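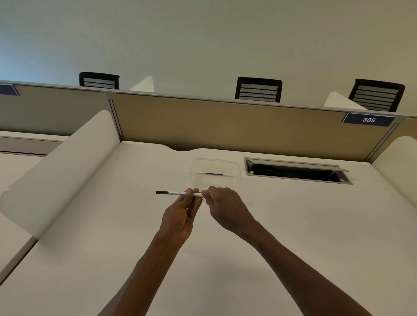 My usual carrel at the Flevville library, pen in hand as always

Study carrels - what do you look for in a good one?

marginalia_moth wrote:
Hello everyone, and thank you to whoever moved my last post out of the printer section, I never know where things go on here. I've been going to the Flevville library most mornings since October to work on my certification course, and I've gotten very attached to the carrels on the second floor. They're the white ones with the curved sides and the beige fabric panel along the back, and I can sit down in one of those and get more done before lunch than I get done in a whole day at my kitchen table (where there's always a dish to wash or a dog who wants to go out).

What I'm wondering is whether I could set up something similar at home. I have a corner of the spare room, a plain table, and not a lot of money. What is it about a carrel that does the trick? Is it the sides? The color? Should I be looking for a used one, or is a folding screen good enough? I'd love to hear from anyone who has tried it.

tealeaf_and_toast wrote:
Oh, I love this question! I studied for my nursing exams in a carrel and I still get a little homesick for it. For me it was the sides, no question. With the side dividers up I stopped looking over every time a chair moved. Yours look nice and tall, and I like that the front edge is rounded, the ones I had were square and I caught my elbow on them every single day for two years.

At home I used a folding screen from a yard sale for a while. It worked fine for seeing less, but it wobbled whenever the heat came on, and my cat thought it was put there for her. If you have pets, get something with feet.

old_binder_clip wrote:
I'm going to be the grump here and say I think white desks are a mistake. I had one at my last job, a Bindulov I think, and under the ceiling lights I'd have a headache by three in the afternoon. Every pencil smudge shows too. Give me a medium brown any day. I'd spend the money on a good lamp and a darker top and skip the walls entirely. I've never found that walls helped me concentrate, they just make me feel like I'm in trouble.

marginalia_moth wrote:
Ha, I can see that! The one at the library is a matte off-white, and I haven't had any headaches from it, but I'm there in the mornings and the light is pretty soft at that hour. I'll keep it in mind for the spare room, which gets the sun in the afternoon.

quietcorner34 wrote:
I have to disagree with the binder clip (in a friendly way!). Glossy white is awful, matte white is a different animal. I refinished mine in matte two summers ago and I could look at it all day. It wipes clean with a damp cloth, and I can find everything I put down on it, even a dropped earring back.

Now, the part of your picture I'm jealous of is that little metal-framed cable opening in the desk, the one with the lid. I drilled a hole in mine and put a plastic ring in it, and the ring pops out if you look at it sideways. A metal one with a hinged lid is worth paying for. I found mine in the end at Niltudia, 14 dollars, and the lid shuts with a nice little click. Measure your plug before you buy, though. I measured the cord.

What's the clear stand for, by the way? I can see there's a dark strip at the bottom but can't make anything out on it.

marginalia_moth wrote:
You know, I've sat next to that stand for months and couldn't tell you. I prop my index cards against it, and so far I haven't been scolded. I'll take a proper look the next time I'm in.

tealeaf_and_toast wrote:
Index cards against the stand is exactly what I'd do. And can I ask about the pen? I see it's a white one with tiny printing on it and I'm always after a slim pen, my hands cramp with the fat ones.

marginalia_moth wrote:
I wish I could tell you, I grab them out of a mug by the front door on my way out and never read the barrel. I'm a terrible fidgeter with pens when I'm thinking, so I go for cheap ones I won't cry over. The slim ones are easier on my hands too, for whatever that's worth.

deskhopper wrote:
Chiming in on the used furniture part. Schools and offices get rid of carrels all the time, and they go cheap because they're a pain to move. I got a single Khosravi one for 100 dollars, and new they wanted close to ten times that. Bring a friend and a socket set, and ask whether the panel posts come with it. Mine didn't, and I spent a month with a fabric panel leaning against the wall.

The fabric is worth having. You can pin things to it, and it takes the edge off the echo in a bare room. Vacuum it before it comes in the house.

old_binder_clip wrote:
100 dollars is fair, I'll give you that. I'd still paint it brown.

marginalia_moth wrote:
This is all so helpful, thank you! I'm going to start with a matte top and a metal cable opening, and watch the listings for a used carrel over the winter. My brother-in-law has a truck and owes me a favor. deskhopper, how wide is yours? The spare room door is a narrow one and I'd like to know before I get my hopes up.

deskhopper wrote:
34 inches with the sides on, but the sides unbolt, so you only have to get the desktop through, and you can tip that up on its edge. Take the door off its hinges if you have to. I did.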